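3.2 Repertory planning at the Curno Playhouse

The Curno Playhouse opened in 1981 as a summer company and moved to a year-round schedule under its second artistic director. Its production records list 136 stagings, of which 68 were directed by members of the resident company. We coded each staging by director, season slot and run length. Co-productions with the Prundia touring company were coded separately, as their casting was decided outside Curno.

Resident directors were assigned mostly to the September slot, when ticket income is lowest. Guest directors received the summer slots in all but two seasons.

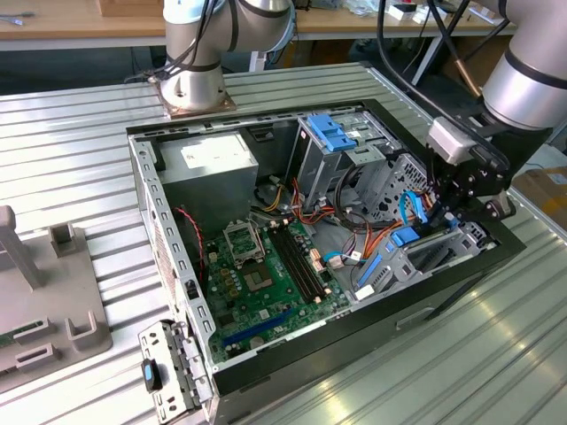
Figure 2. Open desktop computer tower on a corrugated metal worktable, with two robotic arms.

Davoud Bahrami objected to this reading of the slots when interviewed, saying that resident directors asked for September themselves and wanted the longer rehearsal period that came with it. His account agrees with the rehearsal calendars, which give September productions more days in the hall. It does not explain why the pattern continued after rehearsal periods were made equal. We therefore keep slot and rehearsal length as separate variables in Section 4.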